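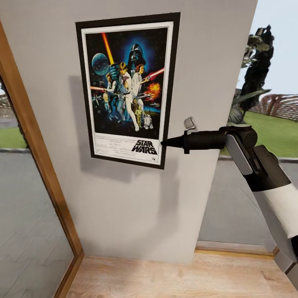

Poster de Star Wars na parede, meio torto

Quarta, post rápido. O portátil da Zatska voltou a pedir a atualização do Ritix e desta vez cedi. Erro meu. 2 horas nisto, parado nos 15%, depois reinicio, depois ecrã preto. Voltei á versão 11 pela pen e lá arrancou.

O problema é a placa de rede, uma Wikcombe antiga. Na versão nova deixam de dar drivers a tudo o que tenha mais de 5 anos. Aviso? Uma linha no fim das notas. Enfim.

Em outubro acaba o suporte da 11. Ou compro um adaptador USB ou mudo de sistema, ainda nao sei. Se alguem tiver a mesma placa diga nos comentários.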